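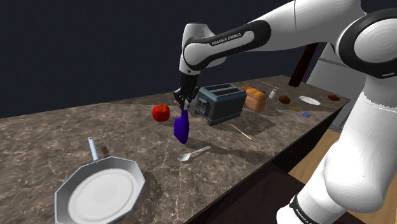
Brastow kitchen scene, side view: simulated Franka Emika arm with the bottle in the gripper.

Simulation group moves to cluttered counters

The Robotics Club's simulation group has finished its move from single-object tasks to the full kitchen scene, called Brastow in the project folder. The old scene had one block and a flat gray table. Brastow has a marble counter with a toaster, a loaf of bread, a frying pan, a red pepper and a number of small items placed between them.

Shinji Fujimoto built the counter layout in October and has kept it fixed since then so that runs can be compared. Object start positions are still randomized within a small area. Kirsty Hapeta wrote the script that resets the scene and saves a log of joint angles, gripper width and object positions at each step.

The club collected 296 demonstrations by hand control during the fall term. Of these, 235 passed the replay check and are in the training set. The rest were dropped, mostly for gripper contact with the counter or for objects that drifted after release – the second problem was traced to a friction value and has been fixed. Each run is limited to 4,000 simulation steps.

Current work is on the wrist view. The side view gives good information on arm position but little on the gap between the fingers and whatever is under them. The wrist view covers the gap, but the fingers take up much of the lower half, and shadows on the marble change as the arm moves. Evanthia Liapis is testing whether training on both views gives steadier placement than either one alone.
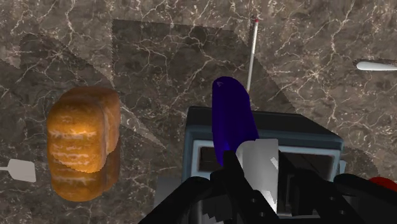

Wrist view over the toaster, with the loaf at left.

Two items are open. The contact model for narrow objects needs finer settings near the fingertips, and the bread texture stretches along its bottom edge. Nam-gil Seo has the first. The second affects appearance only and is free for any new member who wants a starter task.

Fidelina Inga will present the placement results at the next general meeting. The scene files and the 3 reset scripts are on the club drive under Brastow. Members who need an account on the lab machines should write to Kirsty before running anything – the old shared login has been closed.

Posted 3 February 2025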